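Entryway, Before the Winter Boots Come Out
October 21, 2026

I've been putting off the entryway since summer, and in December the boots will take over, so I finally gave it a morning. The rule in our place is that whatever doesn't fit on the rack goes back to the bedroom closet – which sounds strict, but I'm the one who breaks it most. My friend Mehrangiz Ghorbani talked me into a metal rack after my old one sagged in the middle, and I'm so glad I listened!

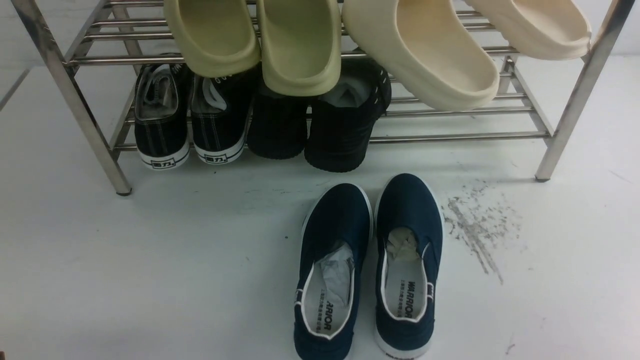

Slides get the top tier in my system, and I won't be argued out of it. They're the ones we kick on to take out the trash or grab the mail, so I don't want to bend down for them. The olive pair went on the left and the cream pair next to it, toes hanging over the edge a little (I like them that way, easy to hook with a foot). Black shoes live underneath, and the Warrior sneakers still look great with that white stitching. The steel rods do show every smudge, so I keep a soft cloth in the drawer by the door.

After the shoes I got picky about everything else. I have 16 little jobs on my list for this end of the apartment and most of them are leftover bits of something – tape, stickers, scuffs. Warm water and dish soap first, then a plastic scraper if I have to.
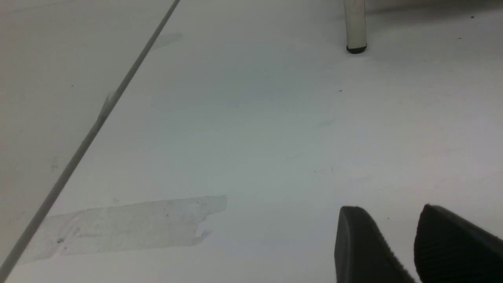
Cloudy tape with a torn end, stuck down on the white tabletop. Next on the list!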